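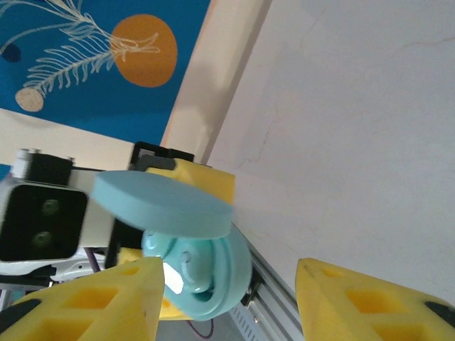

1/ What a two-arm cell costs us to run

We're pricing a second cell for the Pilar site and people keep asking for the numbers, so I'm posting them as a thread.

2/ The arms are the easy part of the budget. One quote, one invoice, five-year service plan. Most of the surprises came from the small stuff that sits at the end of the arm.

3/ Foam fingers first. Ours are the yellow kind with the square pockets. We pay $50 a pair from Clorkex and order them in February for the whole year. The shipping costs the same for a small box as for a big one.

4/ Each arm gets its own camera and its own mount. We left the mounts off the first purchase order. They were $181 per arm and held us up while the paperwork went back through.

5/ Aluminum rail: buy more than the drawing says. We moved ours twice after the first layout and had to reorder bolts both times.

6/ Cables. Budget for spares, and for clips to keep them off the floor. I put $300 on that line now. It used to be zero.

7/ Test objects need a line too. Round things with lids and knobs are what we practice handling between two grippers, and we go through a lot of cups. I buy them at the discount store and file the receipts under supplies.

8/ Two vendors are still in for the second cell, Ong and Grarkulex. Ong is cheaper up front. Grarkulex includes mounts and one set of spare fingers. With those added to the Ong price, the gap is small.

9/ Both quotes are good through Thu 18 April. I'll post the final sheet once we've signed with one of them.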